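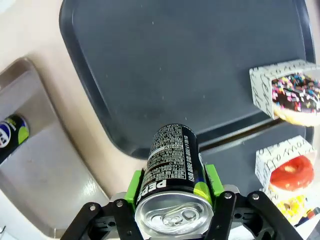

Danylo Moroz had 12 months and a fixed budget to put an arm behind the counter at Clonthorpe. The arm was the easy line to price. Gripper pads, trays and staff training took another $3,000, and he hadn't planned for any of it.
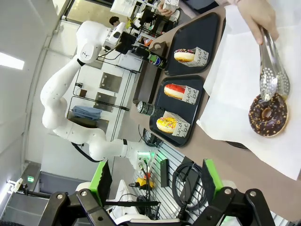

Tongs at the counter, with trays and drinks alongside the arm.

His advice to other food businesses is to get the service contract quoted first. Rotham's ran to 59 pages.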